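Delau 2.0 is out, and the planner finally waits its turn
January 2, 2018

Happy New Year from the Lastetti software room, where I've been hitting refresh on the build page since breakfast! Delau 2.0, our two-arm control package, went up this morning. If you've been running the September build you can update in place, though your old grasp files will need the converter (it's in the tools folder, sorry, it's slow).

The big change is in how the planner and the finger controller talk. They used to send each other a full plan every time anything moved, and the arms would sit there thinking. Murali Kotian rewrote that part so the fingers run their own loop at 200 cycles a second and only bother the planner when contact goes off from what it expected. I've been using it on lids all week and I love it.

Sharada Rao also added a hold mode, so one hand can stay parked and open while the other one works. You set it per arm, and it survives a restart now, which was bug number 18 on my personal list of gripes. Bhavana Poduval did the new log viewer. It still gets cranky with more than 8 tabs open, so close a few.

Dalva Guerra is taking bug reports through the usual page, and please attach your logs. I'm back on lids this afternoon, with the hold mode switched on for the left arm.
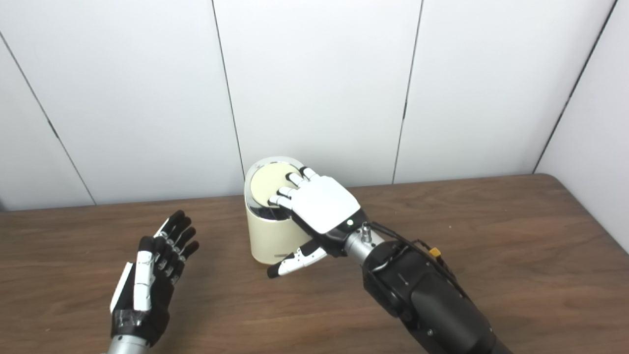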